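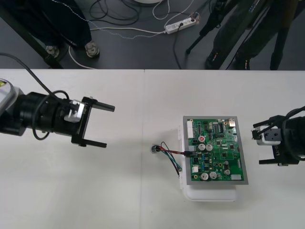

Two arms, one table. Left gripper open.

Home | Talks | Notes | Archive

July
By Virgilio Baluyot

Speaker notes: measuring off-ball runs in second-division soccer

Slide 1. Title. Give name, club (Dellosard), job: match analyst. Skip the career history.

Slide 2. What we measured. Off-ball runs by forwards, one season, league games only. A run counts if the player goes above jogging pace, covers at least 20 meters and does not receive the ball in that phase. Total after cleaning: 3,398 runs. Pause here. Someone will ask about cup games. They are excluded, the tracking at two cup grounds was poor.

Slide 3. How runs were tagged. Automatic detection first, then a manual pass by two analysts. Where the two disagreed, a third look settled it. Disagreement was highest on short diagonal runs inside the box. Don't go into the software.

Slide 4. Split by effect. 1,902 runs moved at least one defender out of the line. Define "moved": defender's position shifts more than two meters from where the back line would put him. The threshold is a choice. At three meters the ranking of players stays the same apart from fourth and fifth.

Slide 5. Zistport away, second half. Play clip twice, second time at half speed. Near-post run by the nine drags the left center back. Far-post space opens. Cross goes short and is cleared. Nothing shows up in the box score. Let the clip finish before talking.

Slide 6. Pilholm at home. Counterexample. Same run, back line holds, midfielder drops to cover. Pilholm defended this way in both fixtures. Point out the number six's starting position.

Slide 7. Catacutan data. Youth side, same tags, smaller pitch on two match days. Do not compare raw totals with the first team. Rates per 30 minutes of possession only.

Slide 8. Limits. Intent is not recorded. A forward walking back from offside can trigger a false tag if he speeds up. Goalkeeper position missing from the early games.

Slide 9. Use in training. Weekly sheet per forward, one page, three clips maximum. Coaches dropped the heat map in the fall.

Questions. Repeat each one into the mic. If short on time, cut slide 7.

Shares 20 | Comments 3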